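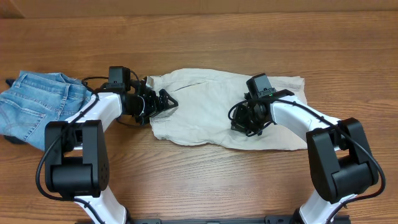

We use cookies to remember your settings. Accept / Manage

Folding by arm: what changed on our floor
Speaker notes, 8th October

Start without the slides. Say where I work: the returns and rework floor at Varghese, trousers, shorts and jeans mostly. I've been shift lead there since before the arms came in, so this is a floor talk and won't have much engineering in it.

Give the size of the job. On a normal day 1,761 garments come through. Each one used to be picked up, shaken out, checked, folded and stacked by the same person.

1. What the arms do

A Drosivo cell has two arms on a rail at the front of a wooden table. The software that plans the folds is called Festar. People in the audience will ask whether it is quick. Say no. A good folder beats it on any single pair of trousers, and will do for a while yet.

Cloth is hard for a machine. A box is the same shape every time you pick it up. A pair of trousers has a new shape each time it lands on the table, and the gripper has to find a corner or an edge it can use before anything else can start. 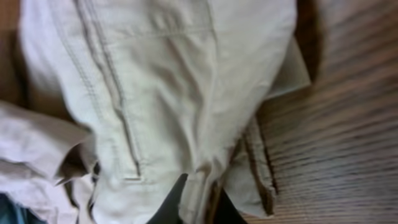 Seams and pockets cause more trouble than plain cloth. A thick seam can look like the edge of the garment, and then the gripper goes for the wrong place. Light cloth with soft creases is another one. Our folders spotted this in the first week, well before it showed up in any report, and the list they wrote on the back of a delivery note is still the best fault list we have.

(Pause here. Ask who in the room has had a machine put in near them in the last year.)

2. What changed for people

- Less standing and reaching. The folders on the cell shift now move between checking and feeding, and sore shoulders come up less at handover.
- More looking. Checking is the main job now, and it is tiring in a different way. We moved to 20 minutes on the screen and then a swap. The first plan had no swap in it and that was a mistake.
- Less talk. Folding tables face each other and the cells don't. Several people raised this in February and we turned 2 of the cells round. It helped a bit.
- Pay. We used to pay a piece rate over 800 garments. You can't run that when a machine sets the pace, so it went into the hourly rate. Be straight about this: the fastest folders lost out at first, and it took too long to put right.

3. What the arms leave to us

Stains, missing buttons, wrong labels, anything with a belt left in. Jeans still go to a person at the final stack, as the weight pulls the fold open. Pieces that get held up and never laid flat also come back to a person. There is a stop button on each side of the table and anyone may press it, with no form to fill in afterwards.
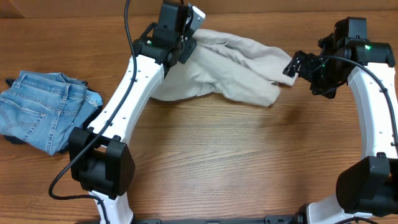 4. Advice for other sites

Bring the folders in before the table height is fixed. Ours was set from a drawing and had to be changed.

Train on the garments you really get, creased and inside out. Flodetti, our sister site, trained on pressed samples and had to start over.

Tell people early what happens to their hours, in writing – even if part of the answer is that you don't know yet.

Questions. If someone asks about job losses: we have made no one redundant, but we have not replaced everyone who left. Say both halves.

Contact the events desk | Copyright Varghese | Back to top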